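Cloruda: progress report to the program office, July
Work package 2, perception and grasp planning software

Summary

The period was spent on two items from the revised plan: the segmentation module for tangled small objects, and the replay tool that lets us check a planned grasp against a recorded one. The first is behind schedule. The second is finished and in daily use by both partners.

Perception

Muli, the segmentation module, now takes wrist-view video and gives one mask per item. On separated items it meets the target in the proposal. On piles it does not. Strung beads are the hardest class we have, and clear beads are worse than colored ones. The model tends to cut one bracelet into several pieces at each change of color, or to join two bracelets where they cross. We added a step that follows the string path across frames before masks are assigned. This fixed most of the color splits in our test set and did little for the clear beads.

The test set holds 100 clips with hand-drawn masks. Training used 2000 clips, all recorded with hand-held grippers on tables in ordinary rooms, with household goods left in view. We kept the backgrounds on purpose, as the earlier version trained on plain backgrounds failed as soon as it saw patterned cloth. 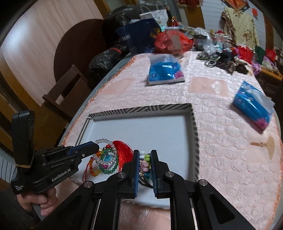 Figure 1. Sorting beaded jewelry from a white tray with two hand-held grippers. In the pile, a clear bracelet overlaps a green one, with an orange-yellow one to their left.

Planning

Gidik, the planner, picks a grasp point and closing width from the masks. It now ranks candidates by how much of the item is free of its neighbors, and it can refuse to grasp when no candidate scores high enough. Refusals are logged with the mask and the reason. Loose cords and tassels are still treated as part of the nearest solid item, and this gives bad grasp points in crowded trays. A separate label for thin parts is in progress.

Tooling

The replay tool loads a clip, runs Muli and Gidik on it, and draws the planned jaw position over the recorded one. Jiten asked for a batch mode and it was added in version 3. A batch of 20 clips can now be left to run overnight and gives a single table of errors by item type. Time stamps from the left and right grippers drifted apart in long recordings. The loader now corrects this on import, and older clips have been converted.

Delays and changes

The segmentation milestone moves to the next period. No change to the budget is requested. Labeling clear beads takes longer than planned, and we have moved hours from the tooling task, now closed, to cover it.

Next period

Finish the thin-part label and retrain Muli with it. Rerun the full test set and report clear items separately. Deliver the planner interface document to Jiten for review.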